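Gear > Reviews > Batting Tees

June | By an Equipment Page contributor

The Lunde is a one-piece batting tee from Dunumico, sold for $196. It's a lot of money for a tee. I bought mine to replace a cheap rubber one that split at the collar every spring, and I've used it at the cage in Bevton and in my own garage since the start of the season.

The base is heavy enough to stay put on concrete. On dirt it creeps forward a little after hard low swings, so I set a sandbag on the back edge. The stem goes from below my knee to the letters and locks with a quarter turn. It has not slipped yet, though the collar gets stiff when there's grit in it and you have to wipe it down.

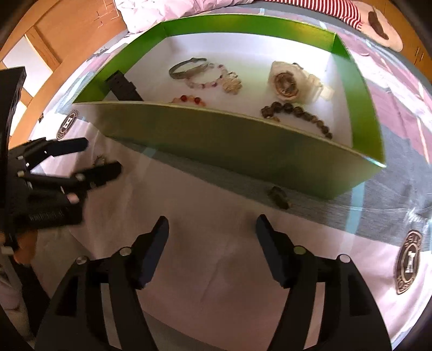

Green box on the bed, with an oval bangle inside.

The ball rests on a soft cone. You get very little feel of the cone at contact, even when you swing slightly under the ball. My old tee would kick back and fall over on those. This one rocks and stands up again.

High pitches are where it does best. At full height the stem has less wobble than the Fiststead tee we used last year, and the ball doesn't roll off when somebody next to you is hitting. Low pitches are only fair. The lowest setting is still too high if you want to work on balls at the shins.

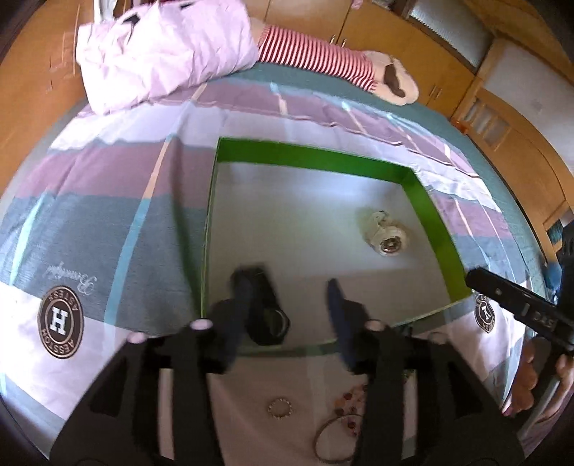 Bevton Adult Baseball, Equipment Page

Carrying it is a nuisance. The stem doesn't come off the base, so it won't fit in a bat bag, and the handle is a cutout with a rough edge. I put tape on mine.

Replacement cones are sold separately. Mine has one small tear on the side facing the pitcher and still holds a ball fine.

If you hit at home several times a week, the Lunde is worth the price. For a team that drags its gear to a different field every game, I would get the Fiststead and put up with the wobble. Younger kids should use something shorter anyway.

Rating: 4 out of 5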